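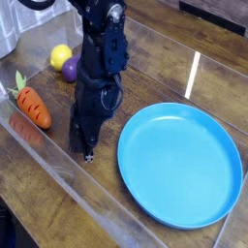 I've been thinking about toy libraries ever since ours in Bremside had its hours cut, and I've decided I'm not going to be polite about it. For two dollars a month you could borrow anything on the shelves, take it home, and bring it back when your kid got bored (usually by dinner). People at the council meeting talked as if the only things worth lending were the big wooden castles and the train sets. But little kids will play with almost anything! Give mine a yellow ball and a purple ball, side by side on a wooden table like the ones here, and that's the morning gone. The small stuff is what a toy library does best, and it's the first stuff to get called clutter.

I grew up in Grordale, where we had no such thing. We had cousins, and cousins had toys, and the toys went from house to house in grocery bags until they fell apart. I loved that. Most families I know now don't live near their cousins, so everybody buys their own of everything, and then it all sits in a closet for ten years while we feel bad about it. I've got a closet like that. I bet you do too.

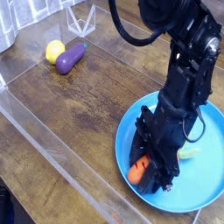
And the cost of keeping ours going full time was $3,000 a year. That's it! We spent more than that on the new sign for the parking lot, and I've never met a person who was lost in that parking lot. There were 200 families signed up last September, and I'd guess plenty more would have joined if the place had been open past four in the afternoon, when people with jobs could get there. 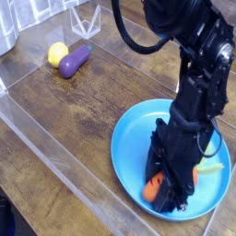 The argument I hear most is that parents can just swap things online. Sure, I've done it, and I've driven all the way to Zorndale for a puzzle with half the sky missing. What you don't get online is the table in the middle of the room where kids try things out before you commit. Play food was always the big hit at ours. All it takes is a round plate, light blue like this one, and a tabletop to put it on, and a three-year-old will run a restaurant until you beg to leave. You learn a lot about what your kid likes that way, and you end up talking to the other parents, which I needed more than the toys some weeks.

So I'd like the old hours back, and one late evening on top. I've written to the council twice and I'm working on a third letter, which is already too long.

We use cookies to improve your experience on this site. By continuing to browse you agree to our use of cookies. Accept | Manage preferences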